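To: disclosure-rules list
From: Ea Vestergaard
Subject: Re: [disclosure-rules] Divestment dates and the 750 line

I have gone through the filing again with the county form next to it. My answers follow the order of the earlier message, which I quote in part.

> The Bromilberg filing lists the Drulitum shares as sold in April, but
> the periodic report was stamped before the certificate of divestiture
> was issued. Does the sale count as reported, or does the clock start
> over? Also, the spouse's holding is on a separate line with no value
> given. I read the form as requiring one if the holding is over 750.

On the first point, the clock does not start over. The reporting period runs from the date of the trade. The certificate matters only for the tax deferral, and a filer who sells before it is issued loses the deferral but has still made a valid report. The form puts both dates in the same box, and that is where most of the confusion on this list has come from. Box 4 should be read as the trade date unless the filer has written "cert." next to it.

On the second point, I agree that a value is required. The threshold is applied per asset and per household, so splitting one holding over two lines does not bring either line under it. The filing shows 315 shares on the first line. The spouse's line shows 112. Both are common stock in the same company and should have been added together before the value band was picked.

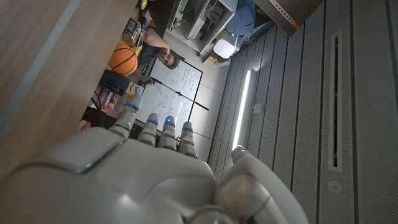
Maddocks wrote back off-list that the household rule was meant for joint accounts only, and that two people with two brokers should be treated as two owners. I have seen this argument before. It rests on the older instructions, where the word "joint" appeared in the heading of the section. The heading was changed and the body text was left alone. The body text says "held by the filer, the filer's spouse, or a dependent child," with no mention of how the account is titled. I don't see how the narrower reading survives that.

> Second question. He took part in the permit vote on the Utia crossing
> while the order to sell was open but not filled. Is an open order enough
> to remove the interest?

No. An open order can be canceled. The interest ends when the trade is executed, and the rule uses the word "disposed." If the vote came before the fill, he held the shares at the time of the vote and needed either a recusal or a written waiver. I could not find a waiver in the public file. It may exist, as waivers are indexed under the name of the official who grants them and the search page does not cross-reference. Someone with access to the paper index should look under the county attorney.

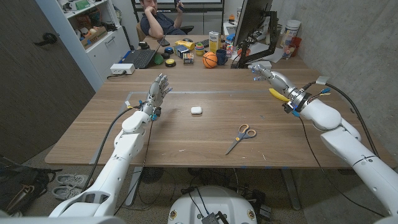 The minutes are not much help with the order of events either. They give the vote as taken in the afternoon session and do not give a time. The broker's confirmation, attached as page 6, has a time of 2:40 p.m. The agenda had the crossing as the first item after lunch, but agendas slip. The audio log should have a time stamp for each roll call, and I have asked for it.

One correction to my own earlier post. I gave the proceeds as $3,752. The right figure is $3,572, net of the broker's fee. I had swapped two digits when copying from the scan. This does not change the value band or anything else I said, but the wrong figure has now been copied into two other threads and I would like it fixed there too.

On whether the late amendment carries a penalty: the late fee is automatic if the amendment adds a new asset. It is not automatic if the amendment only fills in a value for an asset already listed. The spouse's line is already listed, so I would expect no fee. The clerk can still ask for a written explanation, and in my view should.
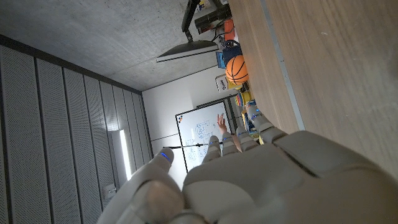 Robotic hand, with a person's raised hand and a whiteboard behind it.

Still open, as far as I can tell: the waiver, the time stamp, and whether the Utia vote would have passed without him. The last one affects the remedy. If his vote was not needed for the majority, the permit stands and the matter is one of discipline only. If it was needed, the other side can ask for a new vote, and the period for asking runs from publication of the minutes.

Please reply to the list and trim the quotes.

Ea Vestergaard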